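Oltach市可循环食品盒借还服务明年1月进入第二阶段
服务点将增至50个,Masson市场及周边街区率先启用统一借还规则
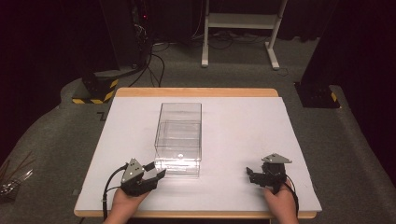

第二阶段开始以后,居民借用食品盒是否需要付费?

借用本身不收费,居民首次借用时须登记并交付押金,食品盒完整归还后押金原路退回。每位登记居民同一时间最多可借2个食品盒,归还后可继续借用。

Oltach市环境与市场事务局10月28日(星期三)发布通告称,自明年1月起,该市可循环食品盒借还服务将由目前的Masson市场扩展至周边街区的食品零售店、公共食堂和社区服务站,服务点总数增至50个。通告同时公布了修订后的借还规则、清洗卫生要求、商户责任以及居民投诉渠道,并对第一阶段试行期间反映较为集中的问题作出说明。

据该局介绍,第一阶段试行在Masson市场内进行,首批投放食品盒1,000个,由市场内的熟食、豆制品、腌渍食品和散装干货摊位向顾客提供。试行期间共完成借用3,883次。试行结束后,该局会同市场管理方、运营单位Brillix公司以及承担检测工作的Rastetti食品接触材料实验室,对服务的使用情况、清洗质量和管理成本进行了评估,第二阶段方案即在评估的基础上形成。

该局表示,设立这项服务的目的在于减少市场零售环节一次性包装的消耗,同时为习惯自带容器、但对容器卫生和称重方法存有疑虑的居民提供一种可选的办法。居民仍可自带容器,也可按现行规定购买其他包装,任何商户不得以参加借还服务为由拒绝顾客使用符合卫生要求的自带容器。

借用与归还

按照修订后的规则,居民可在任何一个服务点登记。登记时须提供联系方式,并在登记卡和手机登记两种方式中任选其一。两种方式的权利和义务相同,商户不得要求居民必须使用手机。登记卡由服务点当场发放,遗失后可凭登记时提供的联系方式补办,补办不另收费。

完成登记的居民在购买散装食品时,可向商户提出使用可循环食品盒。商户应当先取空盒称重并将秤归零,再装入食品,食品盒的重量不得计入售价。通告要求各服务点在秤旁张贴去皮说明,文字大小应便于顾客站在柜台外阅读。市场管理方将对各摊位的称重操作进行抽查,抽查结果在市场入口处公示。

食品盒的归还不限于原借用地点。居民在Masson市场借用的食品盒,可以在第二阶段新增的任何一个服务点归还。归还前,居民应当倒净盒内剩余食品,并用清水简单冲洗,无须使用洗涤剂,也无须擦干。盒盖与盒身应当一并归还。只归还盒身或只归还盒盖的,系统暂不办理结清,待居民补交缺少的部分后再退还押金。

第一阶段曾有居民反映,归还时服务点工作人员对食品盒是否完整的判断标准不一,同样的轻微划痕,有的服务点予以接收,有的服务点要求居民赔偿。修订后的规则对此作了统一:正常使用造成的划痕、轻微变色以及盒盖松紧程度的变化,均属于正常损耗,由运营单位承担;盒身破裂、边缘缺损、因明火或高温导致明显变形的,按损坏处理,从押金中扣除相应费用。居民对服务点的认定有异议的,可以要求将食品盒封存后交由运营单位复核,复核期间押金不予扣除,居民的借用资格也不受影响。

关于借用期限,通告规定,居民应当在登记卡或手机登记页面载明的日期前归还。逾期未还的,运营单位应当先行提醒,提醒后仍未归还的,押金转为购买食品盒的费用,居民不再负有归还义务,也不产生其他费用。该局说明,押金转为费用后,食品盒归居民所有,不再属于循环使用的范围,服务点不得再次收回并向他人提供。

清洗与检测

食品盒回收后的清洗由Brillix公司负责。根据双方签订的服务协议,该公司应当在封闭的运输箱内转运已用食品盒,已用和已清洗的食品盒不得同车混放。确因路线安排需要同车运输的,应当使用有固定隔断的车辆,并在装卸单上分别登记。

清洗流程包括预冲洗、洗涤、漂洗、高温消毒、烘干和人工检视。人工检视时发现残留污渍、异味或者水痕的,应当退回重新洗涤;连续两次检视不合格的,应当停止使用并作报废登记。通过检视的食品盒按批次装入密封袋,袋外标注批次编号和清洗日期,由服务点在取用时拆封。拆封后当日未使用的食品盒,应当存放在带盖的柜子或箱子内,不得敞开放置于柜台。

Rastetti食品接触材料实验室将继续承担抽样检测。检测内容包括表面清洁度、洗涤剂残留以及反复清洗后材料性能的变化。该实验室在评估意见中提出,第一阶段所检样品的清洁度符合要求,但部分盛装过高油脂食品和深色酱料的食品盒在多次使用后出现着色,虽然不影响食用安全,却容易使顾客产生疑虑。实验室建议对此类食品使用单独标记的食品盒,并缩短其更换周期。该建议已被第二阶段方案采纳。

方案据此将食品盒划分为两个用途类别。一类用于干货、糕点、豆制品和新鲜果蔬,另一类用于熟食、腌渍食品和含油酱料。两类食品盒在盒盖处作不同标记,清洗时分批进行。服务点应当按照标记使用,不得混用。居民在家中可以自行决定用盒盛放何种食品,归还时无须说明。

通告还对可循环食品盒的适用范围作出限制。生鲜肉类和水产品暂不纳入借还服务,仍按现行包装规定执行。该局解释称,上述食品对低温保存和交叉污染控制有更高要求,目前的转运和清洗安排尚不足以覆盖,是否纳入将在第二阶段结束后另行研究。刚出锅的热油炸食品也不得直接装入食品盒,商户应当待其温度降低后再行盛装,或者向顾客提供其他包装。

食品盒不适用于微波炉加热和明火加热。服务点应当在居民首次借用时口头说明这一点,并提供书面使用须知。使用须知将印制大字版本,供有需要的居民索取。

商户责任与费用安排

第二阶段新增的服务点包括食品零售店、公共食堂和社区服务站三类。其中零售店和公共食堂同时提供借用和归还,社区服务站在初期只办理登记和归还,不存放未使用的食品盒。该局将根据社区服务站的场地条件和居民需求,决定是否逐步开放借用。

参加服务的商户须与运营单位签订协议,并指定一名在岗人员负责食品盒的接收、清点和存放。商户不向运营单位支付清洗费用,也不得向顾客收取任何与借还有关的附加费用。第二阶段的清洗和转运费用由市环境专项经费承担,经费使用情况将随该局年度报告一并公开。

部分摊主在第一阶段意见征集中提出,市场早间客流集中,登记和清点占用较多时间,容易造成排队。对此,方案作出两项调整。其一,首次登记移至市场入口处的服务台办理,摊位只办理已登记居民的借用,顾客出示登记卡或手机页面后即可取盒。其二,市场内增设集中归还处,居民不必回到原摊位排队。集中归还处的开放时间与市场营业时间一致,闭市后归还的,可以前往营业时间较长的零售店或社区服务站。

另有摊主提出,首批食品盒只有单一规格,盛装少量腌渍食品时显得过大,盛装叶菜和面点时又不够用。运营单位表示,第二阶段将增加较小和较大的规格,原有规格继续使用。不同规格的盒盖不能互换,清点时应当特别注意。各规格押金相同,以便于跨点归还。

对于摊位面积较小、难以存放备用食品盒的商户,市场管理方将在公共区域设置储存柜,由相邻摊位共同使用。储存柜应当离地放置,远离排水沟和垃圾投放点,并由市场管理方负责日常清洁。各摊位从储存柜取用食品盒时须在登记簿上记录批次编号,以便在发生质量问题时追溯。

商户出现使用未清洗食品盒、将食品盒重量计入售价、拒收符合条件的归还等情形的,由市场管理方或者该局责令改正。情节严重或者多次违反规定的,终止其服务点资格,并在服务点名录中予以公告。涉及食品安全或者计量违法的,依照有关规定另行处理。

居民信息的保护

通告就登记信息的使用作出专门规定。运营单位只可收集办理借还所必需的联系方式和借还记录,不得收集居民购买食品的种类、金额等信息,也不得将登记信息用于商业推广。居民结清全部借用并退还押金后,可以要求注销登记,运营单位应当删除其联系方式。用于统计的借还次数可以保留,但不得与具体个人相关联。

采用登记卡的居民,其卡片上不印姓名,只印编号。拾获他人登记卡的,可以交至任一服务点。登记卡遗失期间如发生冒用,居民自报失时起不再承担责任。报失可以在服务点当面办理,也可以通过电话办理。

该局提醒居民,服务点不会以短信或者电话方式要求居民提供银行账户密码或者验证码,押金一律退回原支付渠道。以现金交付押金的,凭登记卡在服务点领取现金。如收到要求另行转账的通知,应当不予理会,并向该局反映。

新增服务点的分布

新增服务点主要分布在Masson市场周边的居住街区,以及通往市场的公共交通站点附近。选址时考虑了居民日常购物路线、场地通行条件和转运车辆停靠条件。所有社区服务站内的归还柜台均应保证轮椅使用者可以到达,柜台前不得堆放杂物。现有场地不符合要求的,应当在启用前完成整改,未完成整改的推迟启用。

服务点名录将在启用前张贴于Masson市场入口、各社区服务站和公共图书馆,并注明每个服务点的营业时间、可办理的事项以及是否接受现金押金。名录如有变动,由运营单位更新。居民也可以致电市政服务热线查询距离最近的服务点。

已在第一阶段办理登记的居民无须重新登记,原登记卡继续有效。第一阶段借用、尚未归还的食品盒可以在任一服务点归还,不作逾期处理。首批食品盒没有用途标记,回收后将由运营单位检视,状况良好的加装标记后继续使用,不符合要求的退出循环,交由具备条件的回收企业处理。

过渡期间,Masson市场内的借还服务照常进行。市场入口服务台的改造将在闭市后施工,不影响市场营业。改造期间,登记业务暂由市场管理办公室办理,居民可以按照现场指示前往。

学校与公共食堂

公共食堂是第二阶段首次纳入的场所。食堂提供的食品盒只用于顾客将未食用完的餐食带走,以及外带窗口的冷食和常温食品,堂食餐具仍按食堂原有规定管理。食堂自有清洗设备的,不得自行清洗借还服务的食品盒后再次提供,应当统一交由运营单位清洗,以保证批次记录完整。

学校食堂暂不向学生个人开放登记。该局正在与教育主管部门商议,由学校以单位名义办理登记的可行办法。在办法确定之前,学校可以申请在校内开展减少食品包装的课程和展示活动,所需食品盒由运营单位提供,活动结束后一并收回。申请表可在社区服务站领取。

对于社区组织的集体活动,如街区聚餐和节庆市集,主办方可以提前向运营单位申请集中借用,不受每人最多借用2个的限制。主办方应当在申请中说明活动时间、地点、食品种类和负责归还的单位。集中借用的押金由主办方统一交付,活动结束后统一清点。

评估与意见反馈

该局将在第二阶段运行期间持续公布服务数据,包括借用次数、归还情况、报废数量和抽样检测结果。评估内容除上述数据外,还包括转运和清洗过程中的用水、用电及车辆使用情况。该局认为,循环使用所能取得的环境效果取决于每个食品盒的实际周转次数,仅以投放数量衡量并不充分,因此第二阶段将把周转情况列为主要指标,对长期闲置的服务点调减备用数量,对周转较快的服务点及时补充。

第一阶段评估显示,豆制品和散装干货摊位的使用较为稳定,熟食摊位在休息日的借用明显多于工作日,糕点摊位的使用相对较少。评估意见认为,糕点摊位使用较少与商品多已预先包装有关,建议这类商户适当保留未包装的商品,由顾客选择包装方式。该建议不具有强制性,由商户自行决定。

居民和商户可以通过服务点意见簿、市政服务热线和书面信函提出意见。服务点收到涉及卫生问题的投诉后,应当立即停止使用同一批次的食品盒,并通知运营单位取回检查。检查结果应当告知投诉人,并在服务点公示。其他意见由运营单位汇总后报送该局,处理情况定期公布。

该局同时提示,居民在取用食品盒时如发现密封袋已破损、盒内有水迹或者异味,可以当场要求更换,商户应当予以更换,并将换下的食品盒单独存放。将食品带回家后发现盒盖破裂或者渗漏的,可以在归还时说明,经确认属于食品盒自身缺陷的,不扣除押金。

修订后的借还规则全文、使用须知和商户协议范本自通告发布之日起可在Oltach市环境与市场事务局办事大厅及Masson市场管理办公室查阅。有意申请成为服务点的商户可以向市场管理办公室提交申请,由该局会同运营单位进行现场查看后予以答复。

(Oltach市环境与市场事务局新闻处供稿)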